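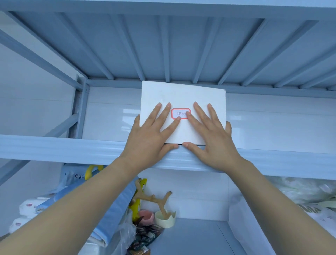
Comparer deux caméras de tête pour la prise à deux mains

Avant de choisir la caméra qui servira à enregistrer les gestes destinés au bras Pima, faites le même essai avec la Flireck et la Conow. Comptez 23 prises par caméra.

1. Posez une boîte blanche unie sur l'étagère du milieu, avec une étiquette à bord rouge sur la face avant.
2. Réglez l'inclinaison : les deux avant-bras doivent entrer par le bas de l'image et les dix doigts rester dans le champ.
3. Saisissez la boîte par les deux côtés, tenez la position, puis reposez-la.
4. Refaites la série à 300 lux, puis à 200. Le carrelage et les longerons brillants renvoient la lumière, bloquez donc l'exposition en manuel.
5. Relisez image par image. Notez chaque passage où le suivi perd un bout de doigt, surtout quand l'index couvre l'étiquette.

Chez nous, la Flireck a perdu l'index droit sur 46 images, la Conow beaucoup moins – mais elle chauffe. Irina Bratu a gardé la Conow pour la suite. Les essais avec la pince Costache reprennent en août, sur la même étagère.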